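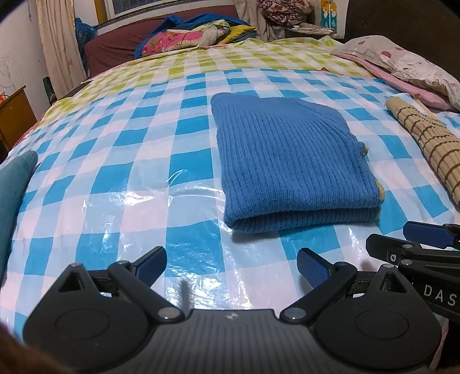

Does a folding machine mean fewer people on the folding floor? Mostly it means the same people doing different things, and at our place the different things are worse paid than they ought to be.

Callum Niven
April

I work in the finishing room at Ginham, a commercial laundry. Sheets, towels, staff uniforms, and a side business in sweaters and cardigans for care homes. We've had the Numau line since winter and people keep asking me how it's going, so I'll put it in one place.

The short version is that it folds flat things very well. Pillowcases, hand towels, anything square. I have no complaint about it on pillowcases. I used to get a sore wrist from pillowcases.

Knitwear is the problem, and knitwear is what the sales talk was all about.

Take the blue one in the photo. Ribs running the long way, a smoother bit of knit across the far edge, and by the time it's folded you've got a fat stack that's narrower at one end than the other. A person sees that and pulls the thick side over a touch. The machine has one idea about sweaters and sticks to it.

The rep told us 98 percent of folds come off the line "acceptable." I asked acceptable to who. He said to the line. So the machine has a camera, the camera looks at the fold, and the machine gives itself a grade. I'd like to do my own reviews that way too.

Emília Pešek runs second shift and she started keeping the ones she had to redo in a separate cart. She didn't announce it or anything, she just used a different cart. By the end of the week managers were asking why that cart was always full.

The answer they came up with was to label it "assisted output." Those pieces still count for the machine. Emília folded them, and the board on the wall says Numau folded them.

I want to be fair here. The lifting is better. The old tables were the wrong height for almost everybody and the new infeed is not. Rory Gourlay has a bad shoulder and he says he goes home less sore. That's a real thing and I'm not going to pretend it isn't.

But he's also standing in one spot now. Before, you loaded, you folded, you stacked, you walked it over to packing and had a word with somebody. Now he drops a piece on the belt, waits for the light, drops another. He told me the clock got slower.

And the talking is gone. You can't hear anyone across the line, and the stations are spaced out for the guards. New people used to learn by standing next to someone who knew how to deal with a collar. I don't know how they're supposed to learn it now. When I brought it up I was told they won't need to.

They do need to, though. Every cardigan that comes out looking like a burrito needs somebody who knows how to fold a cardigan.

Next thing was the consultants. A firm called Ghauri sent two people to watch us for a few days. Nice enough. They wrote that hand folding is "unskilled and highly repeatable." One of them had a go at a ribbed turtleneck and Kenneth Geddes very politely refolded it after.

Kenneth has been folding for longer than I've been working. Ask him how he does it and he can't tell you, he has to pick one up and show you. He checks the weight of it with his fingers first. Thick knit gets a looser fold so it doesn't fight back. Thin knit he smooths with the side of his hand. None of that is in the report.

Which brings me to grippers. The next stage, we hear, is arms with two padded fingers that can pinch a soft edge and carry it over. I've read what I can find. I can believe they'll fold a sweater. I've seen clips of it and the sweater does get folded.

What I can't get from any clip is how long it took, how many tries came before, and what happens when the next thing down the belt is a cardigan with a button missing and a tissue in the pocket. Show me an uncut afternoon and I'll be a lot easier to convince.

Also, two fingers. I use ten and sometimes my chin.

Our biggest hotel customer, Cilletti, sends more than 1000 pieces in on a heavy day. Nearly all flat. If the company had bought the line for Cilletti and left the knitwear tables alone, I think most of us would have shrugged and said fine. They took out the knitwear tables in the first month.

There are 40 of us in finishing. No layoffs, they keep saying that, and it's true so far. What they don't say is that people who leave aren't replaced, and that the jobs posted since winter are all "line attendant," which starts lower than folder did. Same room, same hours, and you still have to fold.

Evander Baird asked at the meeting whether attendants who refold by hand could be paid the folder rate for it. He was told that would be hard to track. The machine tracks everything! It knows how many seconds Rory leaves between towels.

A few people have replied that I'm just against change. I voted for the line. I was on the tour when we went to look at it. I liked it, on pillowcases.

What I'd ask for, if anyone upstairs reads this:
– put 3 knitwear tables back
– count the refolds under the name of whoever did them
– pay attendants as folders
– let Kenneth teach, on the clock, before he retires

Someone asked if the machine has gotten better since winter. A bit, on T-shirts. They changed a setting and the sleeves go in now. On heavy knits I can't see any difference, and Emília's cart was full again when I came in at six this morning.

I'll add to this when the gripper demo happens. It has been moved twice. I've asked if we can bring our own sweaters.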